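Last updated Wednesday, February 10, 2021

# Drovside: viewer and archive FAQ

Answers to the queries most often sent in about the television sitcom *Drovside* and its home release. Corrections go to Angus Kingi, who maintains the episode index.

### How many series were made?

Two, of nine episodes each. The Christmas special is catalogued separately and has no production number.

### Why do episode numbers differ between listings?

The broadcaster moved the fourth episode of series one to the end of the run. The index follows production order. The Pasulik box set follows broadcast order. Where the two conflict, quote the episode title.

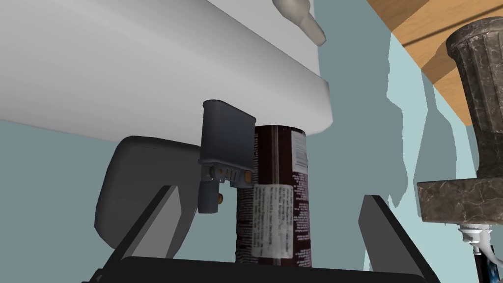

Titles did not appear on screen in series one. They are taken from the camera scripts, and in two cases the script carries a working title that was later crossed out. The index gives the later title first and the working title in brackets.

### Was there a studio audience?

Series one was recorded in front of an audience. Series two was shot without one, and the laughter was added from a playback of the edited episodes to an invited audience of about 100.

### Who played Mrs Yoshida?

The part was recast between series. Both performers are credited under the same character name, so the index adds the series number after each entry.

### What was cut from the box set?

Two music cues were replaced because the original rights covered broadcast only. Dialogue is complete. The end credits of the special run at a faster speed than on transmission. 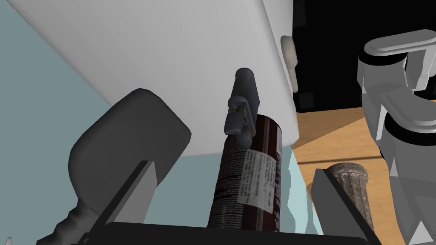 ### Where was the series set?

In Umerberg, a made-up market town. The exteriors were filmed in several places and the scripts never give a county.

### Are subtitles available?

English subtitles are on every disc. The streaming version has them for series two only; series one is due in September.

### Can I get a copy of a script?

Scripts can be read by appointment but not copied. Requests should state the episode title and the draft wanted, if known. Allow time for a reply, as the scripts are stored off site.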